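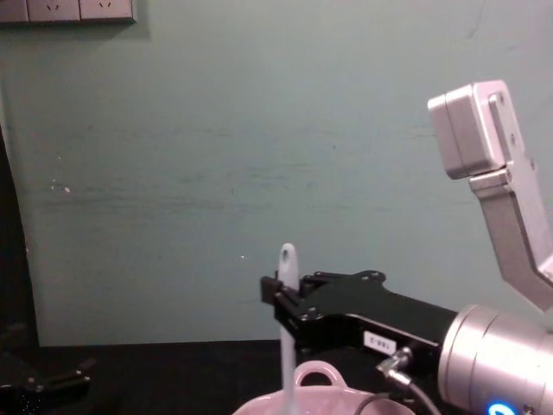
White handle, pale pink bowl.

Old books at home: which tips hold up?
By Despina Balaskas
Dec 26, 2018

My uncle left me 47 old books, most of them printed before his own father was born, and every relative had advice on how to look after them. I tried what I dared on the worn-out ones and left the good ones alone. I'd suggest the same order to anybody.

Baking soda for musty smells
Half true. Put the book in a lidded box with an open dish of soda beside it and wait two weeks. Don't sprinkle it between the pages, whatever the video says. I was still tapping powder out of a hymn book in March. My box smelled better afterward, but I'd also moved it out of the basement, so I can't swear the soda did it.

Bread for dirty margins
People have cleaned paper with bread for a very long time, and people did plenty of foolish things for a very long time. It lifts a little gray. It also leaves crumbs in the fold, and crumbs bring bugs. A soft white eraser, rubbed in one direction, did more for me.

White gloves
Skip them. You can't feel the edge of the page, and that's how corners tear. Wash your hands, dry them properly, and leave off the hand cream.

Flour paste for a loose page
This one I came around to. One part flour to five parts water, stirred over low heat until it thickens, then left to cool. Brush on a thin line, lay wax paper on both sides and press overnight under something heavy. Make only what you need, as it goes sour in a few days. Shagufta Arain, who used to run the book repair evenings in Clirudham, strains hers twice. I strain mine once and see no difference. She says I will.

Leather dressing
I bought a tin of Hayat for the brown bindings. On two of them it went dark and sticky and it has stayed that way. Dust with a dry brush and stop there. If the leather comes off red on your fingers, no tin is going to fix it.

Freezing for bookworm
It can work on a home freezer if the freezer is cold enough and you leave the book in, sealed in a bag, for a couple of weeks. Overnight does nothing much. Let it come back to room temperature before you open the bag.

Sunlight
No. It fades the spine and the smell comes back.

Shelves
Keep big books flat and small ones upright, with a finger's width behind them for air. An outside wall is the worst place. I keep the room under 70 degrees, mostly because I'm cheap about heating.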